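Ticket 1264: arm stalls or misses on "clear the table" chore
Project: Halach
Opened by: Mabli Lloyd
Assigned to: Vignesh Mathew
Priority: normal
Status: open

August 20, 2020

Mabli Lloyd
Chore run gave me 17 good pickups out of 20 last night, which is our best yet and I'm still grinning! The three misses all look the same in the log. The arm reaches the far corner, the wrist tips down, and then the planner sits there until the 900 ms timeout and gives up. Near the bowl it never happens. Software is the Fistance build from April, no local changes.

Vignesh Mathew
Great numbers. Can you post what the table looks like at the far reach? I want to see how close together the items are and where the elbow ends up.

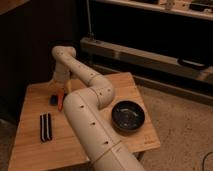

Far-corner reach, gripper over the orange and blue items, bowl on the right.

Vignesh Mathew
OK, that helps a lot. Those two are touching or very nearly, and I bet the segmenter is merging them into one blob that's too wide for the grip limit. Look for "no valid width" just before the timeout. The elbow is also pretty snug to the bowl, so please check the clearance margin while you're in there.

Mabli Lloyd
Found "no valid width" on all three misses. Clearance margin is still the default. I moved the orange one a couple of finger widths away and it got picked first try, then again, then again.

Chidubem Osagie
Jumping in from Fallthorpe. We see this with small parts on the bench too. Turning on the nudge step fixed most of it for us: the gripper closes, pushes the pile a little, and looks again. Slower, but it's so fun to watch. A year ago I'd have said no way could one of these tidy up after a person, and now I'd let it do my kitchen table. Not the dishes yet, mind you. Wet plates are a whole other ticket.

Vignesh Mathew
Agreed, try nudge. Set nudge_enable to true, leave the force at low, and restart the planner (the arm can stay powered). Then rerun the same layout with the items back together.

Mabli Lloyd
Will do, rerun is queued. Leaving this open until I have a full set of 20.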